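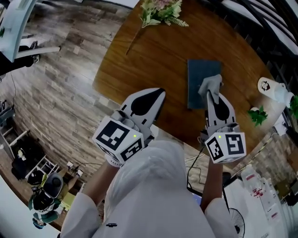

4. Wiping down the table and the pad

Omolara Usman here again. If you came straight from section 3 you already have your cloths washed and folded, so go grab one. If you skipped section 3 (I know some of you did), please go back and at least read the part about rinsing new cloths before first use, or you'll be picking gray fluff off the wood all afternoon.

This section covers the big wooden tables at Estley and the dark slate-blue pads that sit on them. The routine is the same for every table. I've written it for one person working alone, but two can split it, with one on the wood and one on the pad, and it goes faster and is a lot more fun!

4.1 What you need

Two Dorell cloths, the gray ones. One will get damp and one stays dry.
The small spray bottle of Plidero table soap, already mixed (see 4.2).
A saucer or a tray for anything that has to come off the table for a minute.
The Drakos oil, but only if you're doing the monthly job in 4.6. Leave it in the cupboard otherwise. It has a way of getting onto sleeves.

You don't need paper towels. I used them for my first couple of months and they shed all over the pad, and then I was cleaning up after my own cleaning.

4.2 Mixing the soap

1. Rinse the spray bottle with plain water and shake it out.
2. Put in 15 ml of Plidero soap. The cap has a line on the inside for this, and it's easy to miss, so hold it up to the light.
3. Top up with water to the shoulder of the bottle.
4. Tip it upside down a few times. Don't shake it hard or you'll be spraying foam.

NOTE: A mixed bottle keeps for 2 weeks. I write the mixing day on a strip of tape on the bottom. If you find one with no tape on it, pour it out and start fresh.

CAUTION: Never put the soap in a bottle that has held window cleaner, even a well-rinsed one. We have one table with a pale patch the size of a hand that will be there forever, and yes, that was me.

4.3 Clearing the top

You don't have to strip the table bare. I like flowers on a table, and small bunches are easy to work around. Pale pink ones with a bit of fern look lovely against that warm brown, so if they're sitting at the far edge and they're not in your way, let them be until you get to them.

1. Take off the paper cups first. A cup may look finished and still have an inch of coffee in it, so pick it up by the rim and check before you tilt anything. The ones with the little cartoon face get left behind more than any other kind, I think people are fond of them and can't bring themselves to toss them.
2. Shift loose greenery onto the tray. Sprigs and leaves mark the wood if they're left wet on it overnight.
3. Lift flowers by the stems, all together, and give the bunch one gentle shake over the tray. You want the pollen there and not on your clean table.
4. Leave the pad where it is, flat on the table. You'll wipe the top of it in place and move it afterward.
5. Check where any cables run before you lean in. They hang down at the front edge on some tables, and it's very easy to catch one with a knee or an apron string.

If there are laptops on the table, ask their owners to move them. Don't move them yourself, even a few inches, even if you're being really careful.

4.4 Wiping the pad

The pad comes before the wood, always. Crumbs come off the pad and land on the table, and if you've done the table already you get to do it twice.

1. Spray the cloth, never the pad. Two short squirts is plenty for one pad.
2. Crumple the cloth loosely in your hand. I know folding it into a neat square looks more professional, and for glass I'd say fold away, but a crumpled cloth gets hold of grit much better.
3. Press it down flat on the pad and start from the edge farthest from you. Pull toward yourself in straight strokes, overlapping a little each time.
4. Keep your other hand free to steady the pad at the corner. It slides on clean wood more than you'd expect.
5. Turn the cloth over to a clean bit when it starts to drag.
6. Go once around the rim with a fingertip inside the cloth.
7. Give it a pass with the dry cloth and let it sit.

If there's something sticky (syrup, usually, or the glue off a price tag), lay the damp part of the cloth on the spot and leave it there while you do something else. Come back and wipe. Please don't scrape. A fingernail leaves a shiny line on that dark blue and it never goes dull again.

NOTE: Pens. The ordinary ballpoint comes off with the soap and some patience. The permanent ones don't, and if you rub hard you'll have a bigger, paler smudge where you used to have a small dark one. Flip the pad and get on with your day.

4.5 Wiping the wood

Now slide the pad to one side and look at what was hiding under it. There's nearly always a line of crumbs.

1. Sweep dry crumbs into your palm with the dry cloth. Don't send them over the edge onto the floorboards, the gaps between the planks hold on to everything.
2. Spray the damp cloth lightly again and wipe along the grain. On these tables you can see the grain clearly, so follow it all the way from one end to the other without stopping in the middle.
3. At the rounded end, let the cloth wrap down over the edge and follow the curve around. Fingers rest there all day long and that's where the stickiness builds up.
4. Dry as you go, a strip at a time.
5. Crouch down and look across the top with your eye level with the wood. Streaks that you can't see at all from above will jump right out at you.

That last step depends a lot on the lights, so a word about those while we're here. In the daytime I do the check with everything switched on, the long fluorescent and the dome lamps as well. The dome lamps are dark on the outside and glow white underneath, so what they give you comes straight down, and it shows up dust nicely and hides streaks almost completely. For streaks you want light coming in low from one side. Move around the table, tip your head, try it from the wall end.

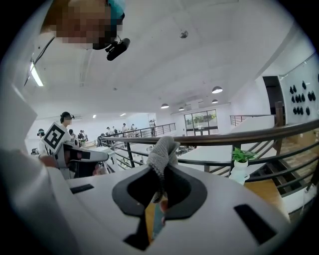 I usually end up walking a full circle before I'm happy, and I've learned to carry the dry cloth with me while I do it. If you find a streak and leave the table to go get a cloth, you will not find that streak again. Breathe on the spot, buff it, move on.

One more thing on lighting. The two small recessed lights at the far end don't do much for this job, so don't worry if you forget to switch them on. The dome lamps do want dusting on top every now and then, and I'd much rather you asked for the stepladder than stood on a table! Lamps have their own instructions in section 7.

CAUTION: No standing water on the wood, ever. If you can see a bead of water sitting on the surface after you wipe, the cloth is too wet. Wring it out and go over the same strip again.

4.6 The monthly oil

We do this in the evening after closing, so the tables get the whole night to themselves. Skip it in June, when the air is so sticky that the oil stays tacky until the next lunchtime.

1. Do everything in 4.3 to 4.5 first, and this time take everything off, flowers and pad included.
2. Wait until the wood is completely dry to the touch.
3. Pour the Drakos onto a clean cloth. One 100 ml bottle should cover all the tables in the room with a little left over, so go easy.
4. Rub it in along the grain, thin, thinner than you think.
5. Leave it for 15 minutes, then wipe off whatever is still sitting on top.
6. Open a window.

CAUTION: Oily cloths can heat up and catch fire if they're wadded in a bin. Spread them out flat, one layer, on the rail outside until they go stiff. Then they can be thrown out.

Don't put the pads back until morning.

4.7 Putting it all back

1. Pad goes down square to the long side of the table, one hand's width in from the edge.
2. Flowers go toward the far side, away from elbows. Snip the ends if they look tired.
3. Used cloths go in the wash bag, not over the back of a chair.
4. Fill in the sheet by the door with your initials and the table number. The sheet has room for 16 lines, and when it's full the blank ones are in the drawer just underneath.

If a pad has a split corner or has started to curl, set it aside with a note on it and take a fresh one from the shelf. Spare parts and reordering are in section 9.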